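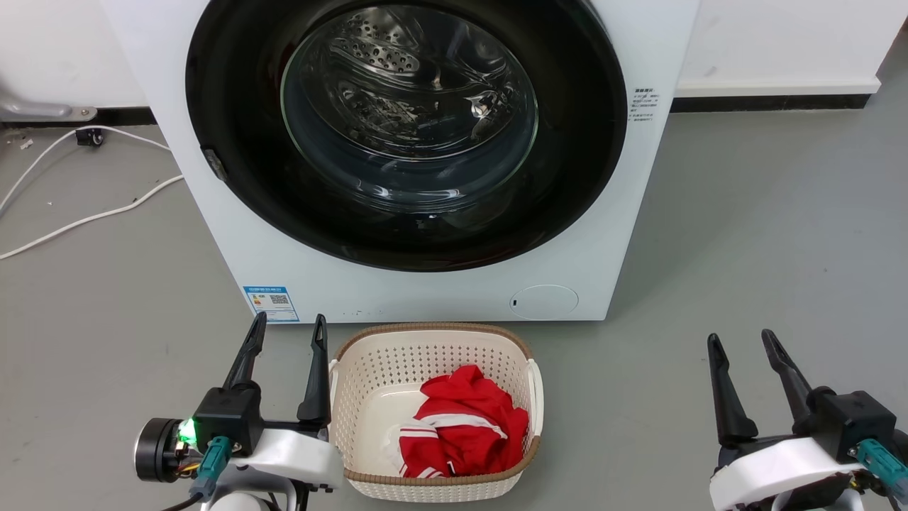
Front loader, round glass door.

I have been trying to use less water at home since April, when the bill from the utility came in at nearly double what it had been the winter before. I live alone in the upper half of a duplex on Drutley Street and I don't have a yard, so there was no sprinkler to blame. I called, and the woman on the phone said the rates had gone up and also that my usage had gone up. She read me the number: 138 gallons a day. I wrote it on the back of the envelope and stuck it on the fridge.

My first guess was the shower, and I was wrong. I timed myself for a while and I am in and out in five minutes unless it is very cold. The laundry wasn't it either. I do two loads a week, sometimes one, and a front loader doesn't take much. I did stop running half loads, which I should have done years ago.

It was the toilet. My downstairs neighbor, Ermelinda Carvalho, told me to put food coloring in the tank and leave it alone for a while. I used green because it was the only one left in the box. When I came back there was green in the bowl. The flapper was letting water through all day and all night, and it made no noise at all. I had always thought a leaking toilet was one you could hear.

The new flapper cost less than lunch. Getting the old one off took longer than I want to say. It had gone soft and left black stuff all over my hands, and the chain was hooked on in a way I didn't take a picture of and then couldn't remember. The first time I had the chain too short, so the flapper didn't seat. The second time I had it too long and it got caught underneath. Leave a little slack, a link or two. Do the food coloring test again when you're done.

The next bill had me at 90 gallons a day, and that one still covered a stretch before I did the repair. The one after was lower again. I have not kept the envelope so I can't give the exact figure.

After that I went looking for smaller things. Some of these were worth it and some weren't.

The kitchen faucet got a new aerator. It screws on by hand. Filling the pasta pot is slower now and everything else is the same.

I keep a bucket in the shower while the water warms up and use it on the plants. I was good about this all summer. I've let it slide lately because the plants don't need as much and I got tired of carrying it down the hall. I'll pick it up again in spring.

Washing dishes by hand in a basin instead of under the tap works fine for one person. When my friend Junpei comes for dinner we just let the tap run and I don't think about it.

I bought a shower timer and gave it away. It beeped.

The other thing I did was learn where the shutoff valve is. In this building it's behind a panel in the hall closet, behind the vacuum and a box of Christmas lights. The landlord, Mr. Gruber, had to come up and show me, and he needed pliers to turn it. He has since replaced it with a lever. If you rent, ask where yours is before you need it.

I still want to read the meter myself once a month so I don't have to wait for the bill. Ours is under a metal lid by the sidewalk and the lid is heavier than it looks. I've managed it twice. The trick is to write down the reading at night, use no water, and check it again in the morning before anyone flushes. Ermelinda gets up at 5, so I have to get up earlier than that or ask her to wait. So far I have asked her to wait.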